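Print
E-mail

Nuriretti House Community and Visitor Center
Progress Report to the Benavides Fund, September 2025

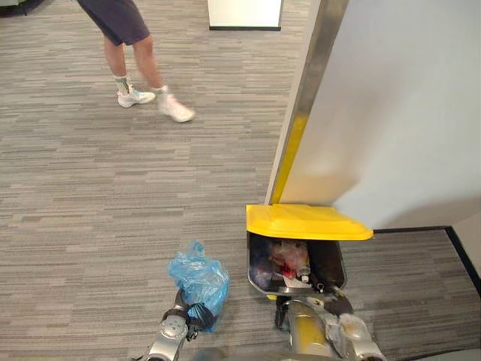 1. Work since the last report

The center opened its help desk for newly arrived families in June, as set out in the grant plan. The desk is open three mornings a week and is run by Mareike Haberkorn, with two interpreters paid from the grant. Most questions have been about residence papers, school enrollment and finding a doctor. Questions about work permits go to the city office in Mesberg, which has agreed to see our visitors by appointment.

We hosted 19 visiting groups in the period. They came from cultural associations, partner towns and faith communities. The largest was a choir from the Nekix Friendship Society, which stayed two nights with host families and sang in the main hall. Two groups asked for a meeting with the town council, and both meetings took place.

2. Language classes

The beginners' class is full and has a waiting list. The evening class lost its teacher in the summer and was taught by Henrik Engelhardt until a replacement was hired. Attendance in the evening class dropped during that time and has not fully come back. We plan to move it to an earlier hour — several students work night shifts and have to leave before the end.

3. Spending

Interpreter fees are on budget. Printing of the welcome booklet cost less than planned, and 3,000 of the printing money is unspent. We ask the Fund's permission to move this amount to travel costs for visiting speakers. Receipts are in the annex.

4. Delays

The second edition of the welcome booklet is late. The chapter on health insurance had to be rewritten after the rules changed, and the translators are still working on it. The exchange visit to our partner association is also on hold until the visas are issued.

5. Next period

— Print and hand out the second edition of the booklet
— Sign the new cooperation letter with Mesberg
— Hold the yearly meeting of partner associations at the center

Questions on this report should go to Mareike Haberkorn. Questions on the accounts should go to Henrik Engelhardt.

Print this page | E-mail this page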